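Sunday, way too late

Okay, I said I'd write something every lab day and I've already skipped two, so I'm typing this in bed with my shoes still on.

We got the long slot today! The grad students usually have the arm all weekend but they gave it up until dinner, so our whole project team turned up, plus Gillespie Kerr with a bag of bagels (all plain, he has no imagination). We're calling the picking program Clikness now. It started as a typo in my notes and I've stopped fighting it.

Most of the morning went to the boring stuff. Dufour, our other team's program, had left the speed setting way down and I spent ages thinking our code was broken. Then we redid the bin position, because somebody leaned on the table last week, and after that every pick landed a bit to the left. I'm getting pretty quick on the pendant though! I used to be scared to touch it.

The course wants 400 logged picks from each team before the demo, good ones and bad ones both, and we're behind. Idgate (the team, named after a door that sticks in their dorm) say they already have 1,000, which I do not believe for a second. Gillespie says we should stop worrying about them and fix our labels. He's right and it's annoying.

So the afternoon was mixed piles. I got to pick what went in the bin, which is my favorite job. I like putting things across each other so the camera has to decide what's on top – single objects in the open are too easy and you don't learn much. The grapes are my pet problem. They're all bumps, and when they lie over something else the program tends to draw one big blob around both. I must have moved the red scoop a dozen times trying to find a pose it hated. Shiny metal doesn't help either, you get a second copy of the colors up on the slope and I keep wondering how much that throws it off.

My back hurts from bending over the table. Also I owe Priya's roommate a charger, must not forget.

Tomorrow I have to write up the grasp section for Flitley (our report folder, don't ask) and it can't be longer than 2,000 words, and right now I have 8. They're the title. Going to sleep.
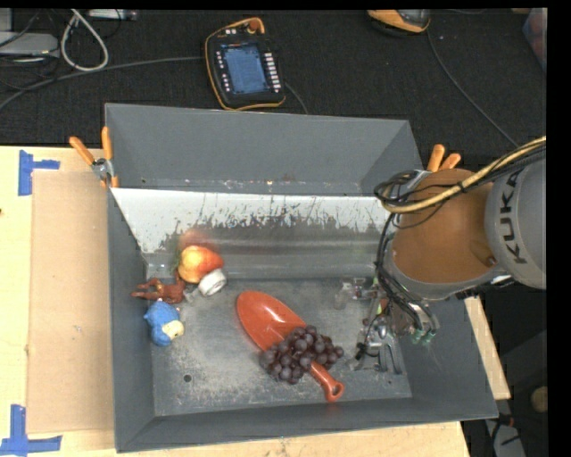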